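4.2 Open day at the Mondby site

The open day was run with Danzer as host and 263 people signed in at the door. Visitors came through in groups, 26 at most, and each group got the same short talk before the demo.

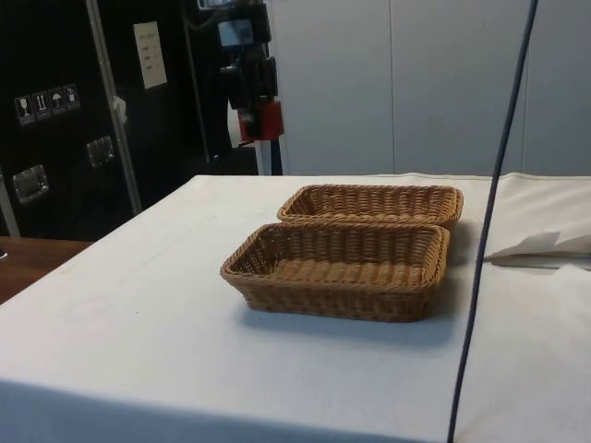 Task choice was kept simple on purpose. Earlier visits at Handach had used a longer sorting task and people drifted off before the end. For Mondby we went with a single pick and place, block into basket, no speech, no screen. The two wicker baskets stand one in front of the other on the white cloth - easy to tell apart from the front row, less so from the side. Shallow, so the block can still be seen inside. Stolis planner, same settings thoughout.

Grasp pose came from the depth camera at the wrist. Fingers open before descent, closing only at block height. Slow speed for all groups, which some visitors complained about.
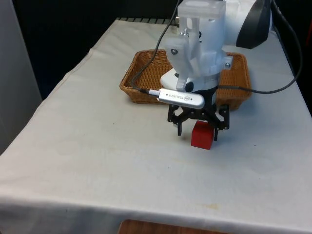 Figure 3. Gripper open over the red cube, depth camera on the wrist mount.

Comment cards were handed out at the exit and 179 came back. Almost 2 minutes per group went on questions, more then planned. Most were about speed and cost, few about safety. One question came up in nearly every group and is given here with the answer agreed beforehand.
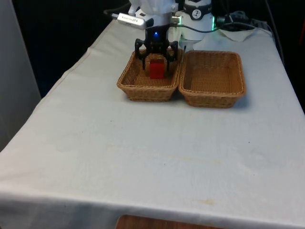
What happens if the arm misses the block?
It opens the fingers, goes back to the start pose and tries again, and after a second miss the operator stops the run.

Cards were coded in December, see 4.3.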